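Hard Water and the Dull Fork

Stainless steel cutlery leaves the factory with a passive layer of chromium oxide a few nanometers thick. The layer reforms in air within hours of being scratched, and for most of its service life a fork needs no help from its owner. What dulls it in the kitchen is usually a mineral deposit sitting on top of the steel.

Glenys Trevor has tested household water in the Sakow valley for 26 years. The valley sits on limestone, and its wells deliver calcium at levels that leave a white ring in a kettle after a week. "People bring me a spoon and say it has rusted," she says. "I put a drop of vinegar on it and the rust goes away. Rust does not do that."

The distinction matters because the two faults call for opposite treatment. Scale dissolves in a weak acid. Pitting does not, and a long acid soak can make it worse where chlorides are present. Table salt is the common source - a knife left overnight in salty water can show pits by morning, particularly if the blade is a hardened grade with less chromium than the handle.

Bastien Poulain, a metallurgist at the flatware maker Lebrun, keeps a log of returned pieces. It stood at 2543 entries on Sat 7 August. Knives account for most of the pitting. Forks come back mainly for stains between the tines, where water collects and evaporates last. Poulain recommends rinsing before the dishwasher is loaded, and opening the door as soon as the cycle ends.

Drying is the step most households skip. Drops left on the metal concentrate as they shrink, and each one deposits its minerals in a ring. A towel removes them. A holder with open sides lets air reach the handles, although pieces packed tightly will still trap water where they touch. 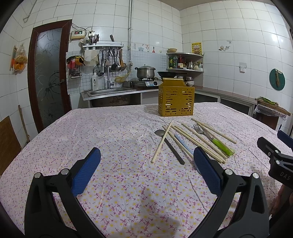
A square holder with slotted sides, on a printed tablecloth.

For scale already in place, Trevor uses one part white vinegar to 3 parts warm water, with a soak of no more than 2 minutes, followed by a plain rinse. Silver plate should be left out of the bath. So should anything with a glued handle.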